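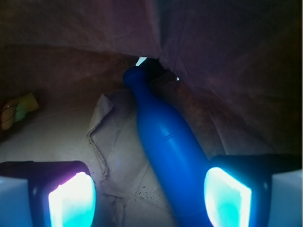

Onde se guarda uma garrafa de plástico que ainda serve, mas que já não tem lugar na cozinha? Num saco de papel pardo, de pé, à entrada de casa, com tudo o resto que anda à espera de decisão.

É esta a doutrina oficial da nossa rubrica de arrumação, e antes que me escrevam a perguntar quem a aprovou, fui eu, às onze da noite, sentada no chão da despensa. O boletim de setembro costuma trazer conselhos para o regresso às rotinas. Este traz um saco. A Lizelle Motaung, que faz a paginação, queria uma infografia com setas. Ficou sem ela.

O problema é conhecido em qualquer apartamento da Ladolside. Há as coisas que têm sítio, há o lixo, e há uma terceira população que vive em cima do micro-ondas: o bocado de corda que sobrou de uma encomenda, a garrafa azul de um produto acabado no verão, o arame do saco do pão, um carregador de um telemóvel que morreu em circunstâncias pouco claras. Durante anos tratei desta gente com caixas. Comprei 3, com tampa e etiqueta. As etiquetas dizem todas «Diversos», e a única diferença entre elas é a cor da tampa.

O saco de papel tem duas qualidades que a caixa não tem. Não leva tampa, portanto continuamos a ver a nossa vergonha sempre que passamos, e rasga-se quando exageramos. Uma caixa aguenta a nossa indecisão durante uma década. Um saco de compras do Sadby aguenta até à segunda lata de tinta.
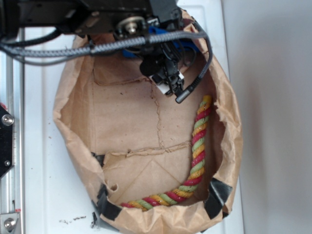
Quanto ao método, começa-se pela boca do saco. Dobra-se a borda para fora, uma volta ou duas, e amachuca-se sem cerimónia. Quem tem brio de origamista pode vincar tudo a direito; o meu parece o colarinho de um homem que dormiu no comboio e funciona na mesma. Se o saco insistir em fechar-se sozinho, uns pedaços de fita preta à volta da borda resolvem a conversa. Usem fita que não vos faça falta. O Thabiso Nel gastou a dele, da boa, comprada na Ngubane, e ainda hoje fala no assunto.

Depois vem a corda. Há sempre uma corda. Quanto mais grossa e colorida for, menos uso tem, e mais nos custa deitá-la fora: três pernas torcidas umas nas outras, vermelha, amarela e verde, um ar de festa permanente, e nem uma única coisa em casa que precise de ser atada com aquilo. A regra é pousá-la primeiro, encostada à parede do saco, e deixá-la fazer a curva que quiser. Não se enrola. Já tentei enrolar e passei a tarde a discutir com ela – ganhou.

As garrafas entram a seguir, vazias e bem tapadas. Se a corda já estiver encostada a um lado, sobra espaço do outro. Objetos pequenos vão para o fundo, onde se juntarão às migalhas. Haverá migalhas. Não sei de onde vêm num saco que nunca viu pão, e deixei de investigar.

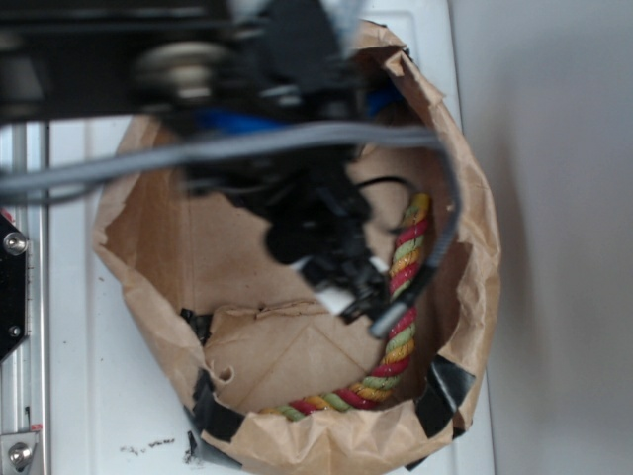

A Mbali Shabalala experimentou o sistema em casa e mandou-me um relatório com 870 palavras, que não pedi e que li todo. Aponta duas falhas. A primeira é que o saco, aberto na passagem, convida os outros moradores a contribuir. Ao fim de uma semana tinha lá dentro uma luva, um manual de instruções em húngaro e metade de uma sanduíche. A segunda é que, passado um tempo, as pessoas deixam de ver o saco, tal como deixam de ver a lâmpada fundida do corredor.

Para a primeira não tenho remédio. Para a segunda sugiro um prazo: 35 dias. Ao trigésimo quinto, vira-se tudo em cima da mesa e o que não tiver sido procurado por ninguém segue para a reciclagem, para o contentor ou para casa do Xolani Magagula, que aceita qualquer coisa com rosca. Telefonem-lhe antes. Da última vez deixaram-lhe 41 tampas à porta e ele achou pouco.
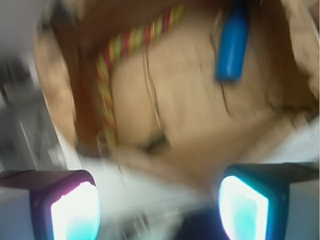 Virar o saco pede alguma técnica. Inclina-se devagar, com a abertura virada para o lado em que está a mesa (parece escusado dizê-lo, mas a Oratile Zwane pede-me que o diga), e segura-se o fundo com a mão livre. A corda sai por último ou traz tudo atrás. O papel, se ainda não tiver rasgões sérios, aguenta segunda volta; se tiver, vai para o cartão, depois de lhe tirarem a fita.

Quem quiser trocar sobras pode trazê-las à banca da Gurnodance, junto à porta lateral, a partir das dez da manhã. Levarei a minha corda. Aceito propostas, incluindo as ofensivas, e não faço questão de receber nada em troca.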